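# About Pistuleo

Pistuleo sorts and repacks small electrical parts for repair shops and panel builders. We handle push buttons, switches and the bits that go with them, in quantities most distributors won't bother with. Lingyun Xiong and Cristian Taipe started the company after working together at Jestedum, where leftover control parts went into a drawer and stayed there.

Our stock list now runs to 600 part types. Orders can be as small as a single button.

## How we work

Parts are handled in open bins on one large table. The table is covered in brown paper and marked off in rectangles with blue tape, so that a bin has a place to go back to. When the paper gets too creased we change it and tape it again – a job for the end of the day. 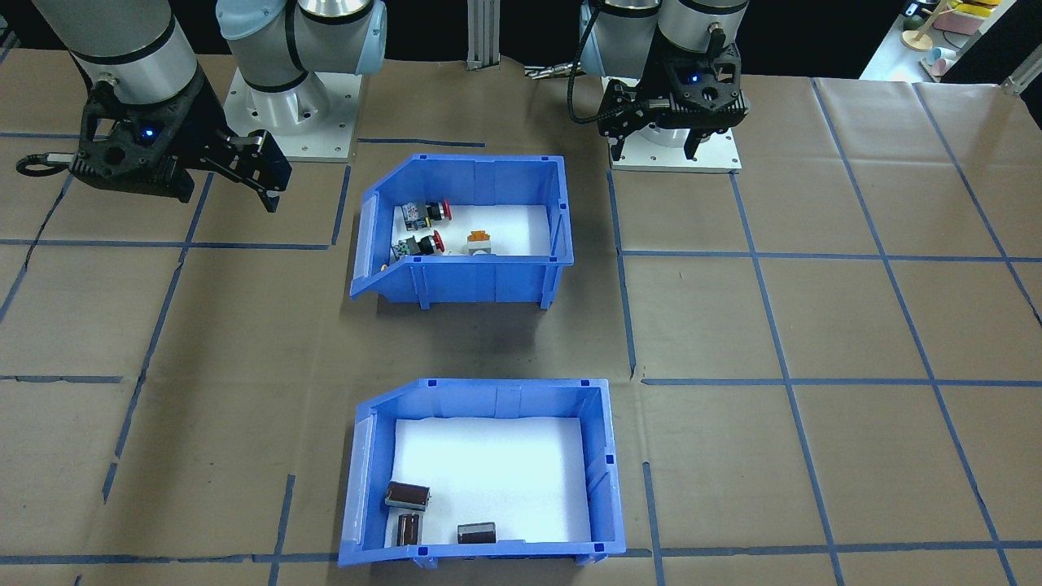
## What we handle

- Mushroom-head and flat push buttons
- Switches, with or without their bodies
- Collars and other loose hardware

Mixed lots are welcome. Customers send us what came out of an old panel, and we sort it by type, check it against the list and send it back bagged and marked. We don't repair parts or rewire them. Anything with a cracked body is set aside and the customer decides what happens to it.

Bins on the table are blue plastic, the stacking kind. Finished lots leave the table before a new one comes out – mixing two customers' parts is the one mistake that takes a whole afternoon to undo.
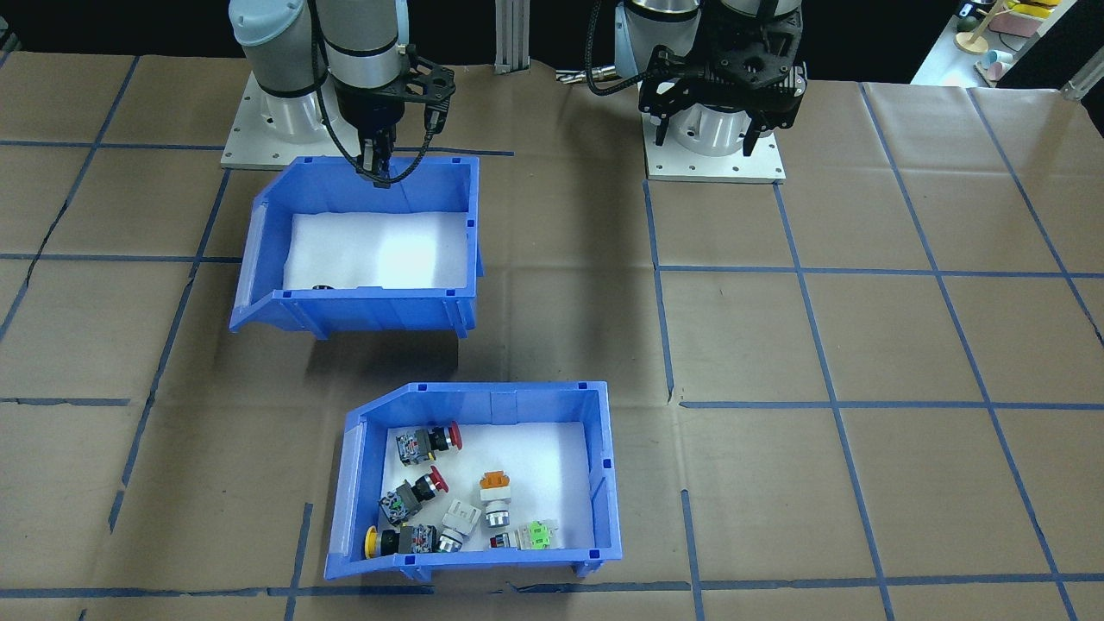

**Boditari, January**

We moved into our present rooms on the second floor of the Babaei building this month. Receiving is at the rear entrance, and the bell is on the left. Drop-offs are taken until 3 p.m. The old address still forwards mail, but please update your labels.

Lingyun runs the sorting table and the stock list. Cristian handles quotes, shipping and returns. Most lots go out within 9 working days.

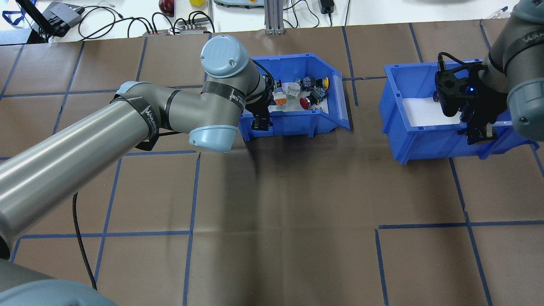
*Push buttons and switches in a sorting bin.*

For a quote, send a rough list of what you have and Cristian will write back with a price.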